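How to ask for an accommodation at Nundberg College

Students with a disability or a health condition can ask for changes in class or in exams. The request takes 20 minutes if your papers are ready.

1. Log in to the student portal and open the Access form.
2. Describe what is difficult for you, in your own words. The limit is 700 characters.
3. Attach a letter from your doctor. Letters in other languages are accepted.
4. Choose your campus, Lesville or Villalba, and press Send.

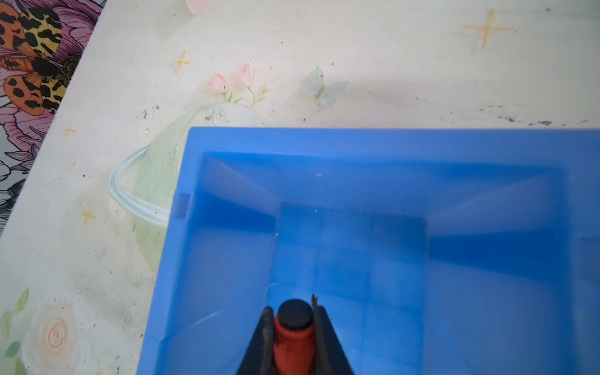 You will receive an email with a meeting time. If you prefer to come in person, go to room 37 at the Lesville campus before 4 p.m. Please make a new request each August.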